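My second summer at the Zatbridge short film evening

Last August I wrote that I would never again sit on the grass for a film programme without a cushion. This year I brought two cushions, and I came early, before six, when the crew was still pulling the screen tight between the poles.

The evening had 14 short films, all by people who finished the Nekska course in spring. Tickets are gone quickly because the yard has place for 200 only. I liked best the one named Greenberg, a quiet story of a man who repairs piano stools and does not want to retire. It is 37 minutes, which is long for a short film, and I did not look at my watch.

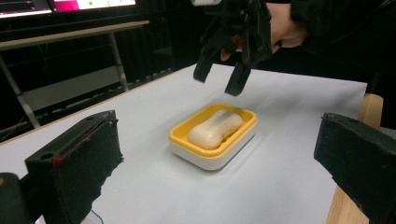
Vaughn Brannigan wrote to me the next morning that Greenberg should have been cut by half, and that the whole neighbour part could go without anyone missing it. I have thought about this for a few days. The neighbour is the only person who laughs in the film, so I would keep her.

After the break there was a talk with the directors. One of them said she recorded all her sound in her mother's kitchen, with the fridge unplugged, and forgot the fish inside. Everybody laughed, also the mother, who was sitting in the second row.

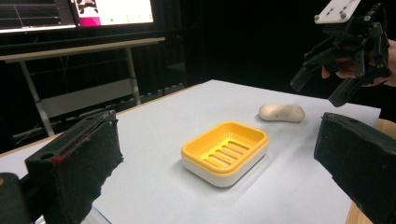
The film I understood least was Plestilico. It has no dialogue and hardly any colour, and the camera stays on one table from start to finish. At home I tried to explain it to my husband and I failed. Picture a big white tabletop, smooth and matte, going back toward a dark background, and then wait. He asked if something happens on it. A hand comes, near the end, and I will not tell more in case they show it again in the library in winter.

I took the tram home with both cushions on my knees.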